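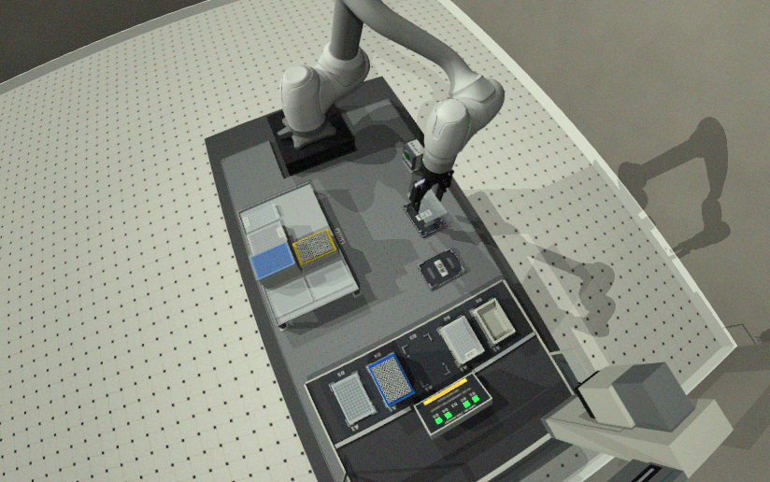 Posted by platewrangler, 21/04/2020
Home & Shared Workshop Builds > Plate handler for the Irnisville shop, layout stage

Okay, I have been quietly working on this since March and I'm finally happy enough to show it! The project is called Zadumau. It's a bench-sized plate handler: one arm at the end of a long bench, a deck of plate positions at the other end, and storage in between. Everything is still in the simulator (I'm using Zakport) and I want the layout settled before I drill a single hole in the real bench top.

The job is simple to say. Pick up a plate, put it down somewhere else, don't drop it. Our fermentation people run a lot of small samples and shuffling plates by hand gets old fast. The arm will be a secondhand Viklund that my brother-in-law and I are rebuilding – new bearings in two joints, new wiring through the wrist.

So far the best part has been how cheap mistakes are. I have driven the gripper straight through the deck more times than I want to admit, and all it cost me was a reset. What I'd like from you all is opinions on spacing. I've got 300 mm of bench I can shift things into, either toward the arm base or away from it, and I keep going back and forth.

Reply by lathe_and_leave
Lovely project. I'd move the deck closer to the base. Long reach means the wrist wobbles, and on a rebuilt arm it will wobble more. Your simulated arm is perfectly stiff and your real one won't be.

Reply by platewrangler
Fair, and I did try it! Trouble is that when the deck comes in close the elbow has to fold up very tight, and the forearm ends up low over the storage plates. The path planner still finds a way but the moves get ugly, with a big swing out to the side and back again.
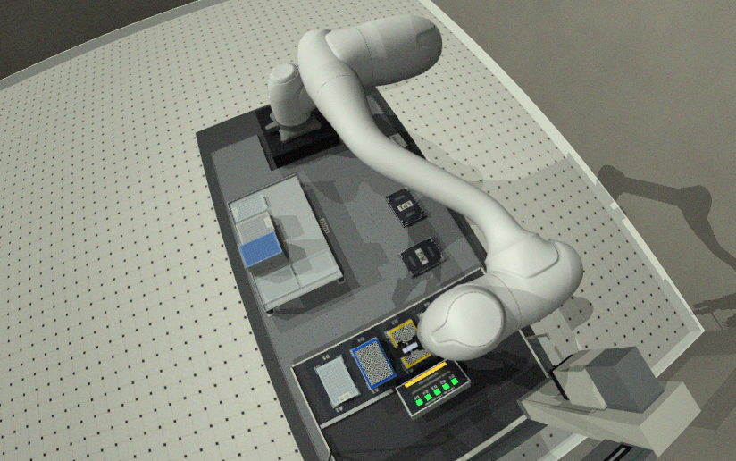 I'd take a bit of wobble over that swing. People lean on that side of the bench, and the last thing I want is a forearm going out past the bench top every time it fetches a plate. I'm also going to put a soft stop in the software so it can't go there at all, but I like the layout to be safe before the software gets involved.

Reply by oddsock77
Soft stop AND a hard stop, please. I built a much smaller arm for sorting screws and the soft limits vanished when I reflashed the controller. No harm done except to a coffee mug.

Reply by zeyu_f
Zeyu Fang here, I run the electronics corner at our shop, different town. I disagree with lathe_and_leave about moving the deck. Wobble can be handled by slowing down for the last bit of the approach. An awkward elbow can't be fixed by slowing down. Keep the deck out where it is and do this before you cut anything:

1. Run every pickup and drop at full plate height, including the rim. People model the plate and forget the fingers.

2. Start from the rest pose each time. Chained moves hide bad starting positions.

3. Check the forearm against the things in the middle of the bench, because the gripper gets all the attention and the forearm does the bumping. 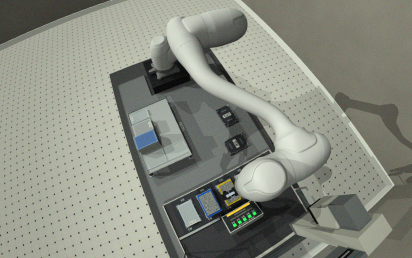

4. Randomize the plate positions a little and run it overnight. I did 3000 cycles on mine and all the failures came from one corner slot.

5. Change the lighting if you're using a camera. Shadows from the arm fooled mine completely.

Reply by platewrangler
Zeyu, this is gold, thank you! I had been chaining moves. I just reran everything from rest and two of the drops now fail, so there's tonight's homework. Clearance at the forearm is 42 mm at the worst point, which sounds like plenty until I think about cables.

Reply by lathe_and_leave
Cables are my whole point! Drape a hose and a ribbon along that forearm and your 42 mm is gone. Still say closer. But I'll accept slower if you measure the sag with the real arm first and put the number in the model.

Reply by platewrangler
Deal. I'll hang a weight on the wrist and put a dial gauge under it this week. 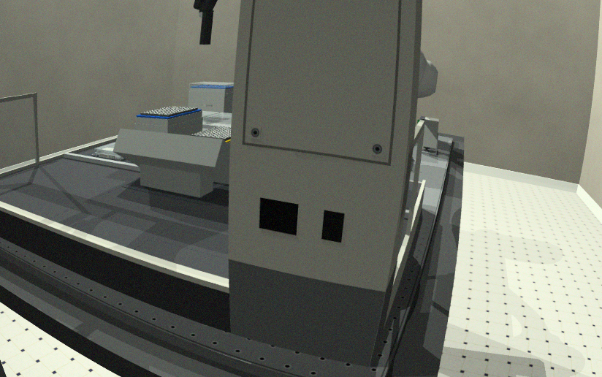 Next question is where the camera goes. I'd like one fixed camera watching the whole deck in addition to whatever ends up on the wrist, and I've been parking it at different spots around the model to see what it would get. Low and on the column side is out. The gray column covers the end of the nearer speckled rack, and on the taller box at the back it hides the right end too, so a plate could be sitting crooked back there and I'd never know. The slanted panel in the middle of the deck doesn't help either. I'm leaning toward straight overhead, on an arm bolted to the ceiling beam, but that's a dusty spot and the planer is 9 feet away.

Reply by oddsock77
Two cheap cameras at opposite corners, up high. If one is blocked the other one usually isn't. A shower cap over each when the planer runs. Ugly, works fine.

Reply by zeyu_f
Overhead gets blocked by the arm itself on every single pick, so keep that in mind. I'd go with the corners too. Then have the arm pull back to rest before it takes a picture. Adds a couple of seconds per plate.

Reply by lathe_and_leave
Agreed with Zeyu for once. Corners.

Reply by platewrangler
Corners it is! I've put two in the model and I'm rerunning the drops from rest as I type. One of the two failures was my own fault, a plate height entered for the wrong slot. Still chasing the other. I'll post the sag numbers once the gauge is set up, and if anybody has a good source for drag chain narrow enough for a forearm, send it my way.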